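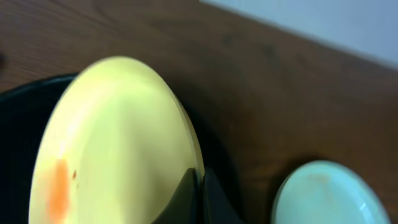
Piste Map Checkers Wanted, Traltitz Ski Area (Winter Season)

Prinier publishes printed and online maps for small and mid-sized ski areas. We are looking for 4 paid checkers to ski the whole of Traltitz with our current map in hand and tell us where it is wrong.

We assume it is wrong somewhere. The map we inherited lists 154 marked runs. The resort's own board at the base station says 151. We have asked about the difference and received two explanations that contradict each other, so we would like people to go and look.

What the work involves

You will be given a section of the mountain each morning and a paper copy of the map. You ski every run in that section, note where it really starts and ends, and compare the color on the sign with the color on the map. If a blue run has a pitch that would frighten most blue-run skiers, write that down too. Resorts like to grade generously. We don't have to repeat it.

You will also check lifts: whether the type shown is the type installed, where the top station lets you off, and whether you can get back to the village from there without walking. The link over to the Risis side needs particular attention. It is drawn as a single easy traverse, and three separate readers have written to us to say they ended up poling or carrying their skis.

Afternoons from 3:30 are for writing up. Expect an hour and a half of it, sometimes more. If you hate forms, you will hate this part.

Who should apply

You need to ski or snowboard any marked run in poor visibility, at a steady pace, for several days in a row. Snowboarders are welcome, and on the flat sections your opinion is probably worth more than a skier's.

You do not need an instructor's certificate. Past applicants have sent us long lists of resorts visited, and we have not found that this predicts much. Being able to read a contour line and write a plain sentence counts for more. Please don't tell us you are passionate about mountains.

People who work for the resort or its ski school can't take part.

Pay and practical matters

The fee is 2,000 euros for the full job, paid in two halves, the second when your notes are complete. Lift pass and a shared room at the Šimkus guesthouse are included, with breakfast and dinner. Lunch is yours to sort out. Travel is not covered. You bring your own equipment and your own insurance, and we will ask to see the policy.

Fieldwork takes place in January, with Wednesday kept free as a rest day unless bad weather has already given us one. Corrected maps go to the printer in May.

How to apply

Send one page to the Prinier map desk, using the contact form on this site. Pick a ski map you know well, from any resort, and describe one thing on it that is misleading and how you would fix it. Applications without this will not be read. There is no need for a photo or a résumé at this stage.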